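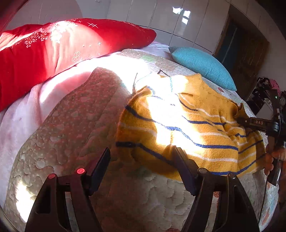 Bed, sunny side. Red pillow, dusty rose quilt, turquoise cushion, striped sweater.

March, mid-morning
Noman Sial

Bedding notes, continued from the page with the coffee ring.

Today's job was to make the bed and write down how, so that the next person makes it the same way. I have now written 189 words on where a pillow goes. My mother did it with one word and a look.

The long red pillow goes against the wall. Sverre wants it centered. I want it left, where the sun gets at it. We tried it his way in the morning and it rolled toward the middle like a log, so left it is, until he comes back from lunch.

The dusty rose quilt is the Satti one. It has the wavy, cloud-like stitching, and so does the pale bedspread under it, and this has cost me more time than I care to enter here. Fold one on top of the other in bright light and the edges vanish. Twice I picked up both. Trick for now: look for the small dots. Dots mean the top quilt. Little flecks of color mean the spread, leave it alone.

The fluffy blanket stays on the left. It does not fold. It agrees to be smaller for a while.

Turquoise cushion: upper right, on the diagonal. Sverre calls it a bolster and I have stopped arguing. The knit catches on my watch. Watch now lives in the drawer.

The sweater (mustard, navy and white stripes) isn't bedding and isn't on the list. It goes in front of the cushion anyway. Folding it with the stripes lined up takes 17 tries or one, depending on whether anyone is looking.

Still to do:
- second wash for the Ratel sheets, they smell of the box
- find the other cover for the red pillow, the plain one
- ask Sverre where the 2 good clothespins went
- write up the fold for the spread, with arrows this time

Comments

sverre m: Centered. I'm back from lunch.

noman: See page with coffee ring.

Sverre Midtbø: The clothespins are on the Satti bag, where you put them. Also the plain red cover shrank. I was going to mention it.

platform9knits: Fold the sweater in thirds from the hem and the stripes mostly behave. Sleeves in first.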